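Can a machine tidy my kitchen yet?

My sister-in-law asked me this in June, while I was putting away the shopping, and I did not have a good answer. I work in a warehouse in Hedov, where the arms from Rorero pack 312 boxes in one shift and never complain. But every box there has the same size. At home no two things are the same.

So I started to read about it in the evenings. Much of the present work begins with a person holding the gripper in the hand and doing the chore, so that the machine can learn from it later. This I find quite clever – the hand knows things which we cannot write down.

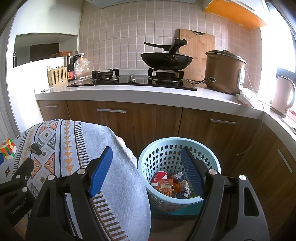
Two grippers by the kitchen table, with the snacks in their blue basket.

A packet of snacks is harder than it looks. It bends, it slides under its neighbour, and if you press too much you have crumbs. A cube is easy in comparison. I would trust a machine with the cube today, with the packets perhaps in some years, and with a wok full of hot oil not at all.

At work we tried a Guvari arm on mixed bags for 37 days. It dropped seven on the first morning. My colleagues were laughing, but by the end they laughed less.

For now I still put away my shopping myself.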